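# Spending Grumwood's Money: Planning the Sorting Bench

Ximena Orozco
Final project report, December 14, 2018

I signed up for this project thinking I'd be programming a robot all term. I did some of that, but mostly I made spreadsheets. My part was the equipment plan: what we buy, what we borrow, what we skip, and how we'd defend all of it when the Grumwood fund asked. (They asked. Twice.)

The arm was already in the lab, so it didn't come out of our budget, and I figured everything else would be pocket change. Then I priced it. My first list came to more than we had before I'd even gotten to the toys, and I'd put down two of nearly everything "just in case." Our limit for the year was $1,318 and that had to cover grippers, tables, cables and every single thing the arm was going to pick up.

## Where the money went

| Item | Source | Cost |
|---|---|---|
| Spare gripper fingers, 8 sets | Hendricks | $496 |
| Tables and cloths | Stiltard | $310 |
| Cables, clamps, power strips | Stiltard | $187 |
| Toys, balls, bins, sorter boxes | mixed | $225 |
| Held back for repairs | | $100 |
| **Total** | | **$1,318** |

The gripper fingers are the line everybody argues with. Hendricks sells them at $62 a set, and I wanted 8 sets because the lab's old log had them wearing out faster than anything else on the arm. My lab partners wanted four sets and a nicer camera mount. I won that one, mostly by reading the log out loud until they gave up.

The tables were easier. I called Rorncombe first and they were lovely on the phone, but the delivery fee was almost as much as a table! Stiltard let us pick up in person, so we did, in my cousin's van, in the rain.

## The toy budget

Okay, this was my favorite part. The task is clearing a mixed bin, so the bin has to be properly annoying, and a bag of 50 identical plastic balls (which is what I had in the first draft, very cheap, very tidy) would have taught us nothing. I rewrote that line completely. Instead of asking for a number of toys I asked for kinds of trouble: smooth and round, spiky and rubbery, see-through, floppy, and hard with bumps on it.

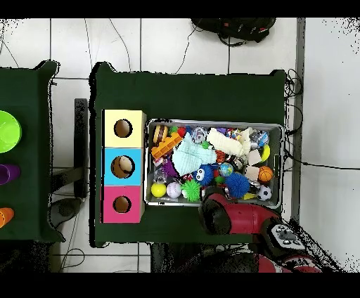 Cloth turned out to be the best value on the entire sheet. It costs next to nothing, it drapes over whatever is under it, and you can change how hard a bin is just by moving one piece. I'd buy more of it before I bought another ball of any kind. The clear stuff is worth paying a little extra for too, and I'd keep a few spiky ones in every bin — they squish, so where you think the edge is depends on how you grab them.

I should have budgeted for a second metal bin, though. With only one, you have to empty it before you can set up the next arrangement, and that's dead time for the arm and for whoever's standing there holding a basketball.

## What I got wrong

Cables. I measured straight across the room with a tape and ordered those lengths, and of course cables don't go straight across a room. They go down a table leg, around things, and back up. I ended up taking $41 out of the repair money for longer ones, so the real number in that row is $228 and the repair row is $59. I left the table above the way it was approved because that's the version Grumwood signed, but please use the real numbers if you're copying this plan.

I also forgot shipping on the gripper fingers. Hendricks waived it when I wrote and asked nicely, but I wouldn't plan on that happening again.

## For next year

The new request is due in May, and whoever takes it over should start with the finger sets, then get cable quotes from Stiltard *with* slack included. After that I'd ask for:

- a second metal bin
- a cable tray for the main table
- another pack of cloths in mixed thicknesses
- $150 for repairs instead of $100

I'd leave the camera mount off again. My partners disagree, and they've written their own paragraph about it in the appendix — it's a pretty good paragraph. The receipts are in the blue folder behind it, in order, except for the Stiltard pickup slip. That one got rained on and I've attached a photocopy.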